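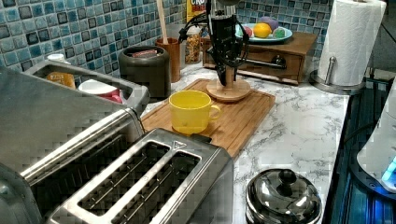
When do we have to stop and clear the counter before the arm moves again? Any time a hand has gone past the tape line, even for a second, and any time an object has been moved by a person. Hit hold, step back, call it out, then release.

October, 9:30 start. Went through the Mamden checklist top to bottom. It still says 30 for the jog speed in percent and the Tuller sheet says 5. Using 5 near the counter until the two agree. Crossed out the old value on the wall copy and initialed it.

Hold button tested before the first run and again after lunch. Log both times, not just the morning one. October pages so far have a lot of blanks in the second column.
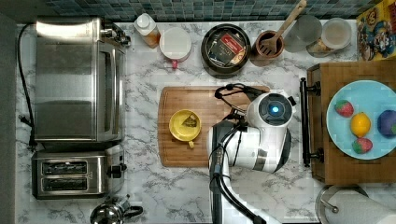
Cable check goes before the homing move from now on. Slack at every joint, nothing that can snag at full reach. If a tie has slipped, redo it with power off and note which joint.

Appliances on the counter stay unplugged at the wall during runs. Had this in the Jutside rules but it never got copied into ours. Added as item 7.

Run 151 stopped by hand, entered as an operator stop. Don't relabel these as faults later, it wrecks the totals. Last run of the day was 179.

To do: ask Grímsdóttir for the current revision of their reset procedure, ours is missing page two. New tape for the floor line.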